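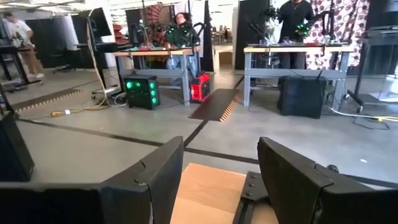
The long goodbye to a hard drive

Search this site Search Go

Mine died in February, at breakfast, with a noise like somebody stirring gravel. It had spent most of a decade on a shelf above the desk, holding every picture I'd taken since 2014, and I had never once thanked it.

I should say that no photographs were lost. I had copies, and the copies were fine. What went missing was the order. The dead drive was the one with the folders on it, the captions, the little coloured stars I'd handed out late at night to pictures I thought were good. The copies had the same files under the names the camera gave them, which is a bit like being handed back your library with all the covers torn off.

So began the autumn of keywording. If you've never keyworded a photo collection, picture doing your tax, except that every receipt is your nephew blowing out candles. The software I'd been using was Kistum, which I liked very much right up until it wanted a subscription to read its own catalogue. Its replacement, Vachon, was recommended by everyone on the forum, in the tone people use for a dentist. Vachon imports everything, sorts by date and then leaves you alone with what you've done.

What I'd done, mostly, was take the same picture. I have a whole winter of the ferry wharf at Flesden. I wasn't commuting from Flesden. I'd gone there on weekends, on purpose, with a tripod, to photograph fog, and I appear to have been unable to leave until I had all of it. One morning's work is a single bollard. The light on the bollard does change, if you flick through quickly enough, though I'd hesitate to call it a story.

The advice, when you ask for it, is to be ruthless. People who give this advice have usually got a grid of very nice black-and-white prints in the hallway and won't say what became of the rest. I tried it. I made a folder called Keep and a folder called Go, and by lunch I had also made Maybe, Maybe Colour, and Ask Mum. Ask Mum is now the largest folder on the computer. Mum has been asked, and her view is that they're all lovely.

I did work out a system in the end, and I offer it with no confidence at all. I look at 24 pictures a night, no more, with a cup of tea. Each gets a place and a person, if there is one, and nothing else.

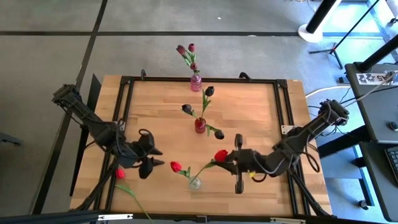 No moods, no themes, no "golden hour". I used to tag for mood. The old catalogue had a keyword, "wistful", attached to nearly two hundred shots of the same holiday at Akness, where as I remember it we were chiefly cold and wanted chips.

The surprising part is how little the good ones have to do with the ones I'd starred. The Akness sunsets, over which I laboured, look like everybody's Akness sunsets. The picture I keep going back to is my aunt's kitchen bench, taken by accident while I was checking the flash. It has her radio in it, and the biscuit tin, and the corner of a calendar from the tyre place. It's crooked and the colour is off. I'd marked it for deletion and then, being lazy, hadn't deleted it, and I now consider laziness the most important part of my archiving practice.

There are 2 drives on the shelf these days, both new, and a third at my sister's place in a sock. I've written the date of purchase on each in marker pen. At the current rate I'll have the whole collection labelled in a bit over four years, provided I don't take any more photographs, and I'm told the fog at Flesden has been excellent.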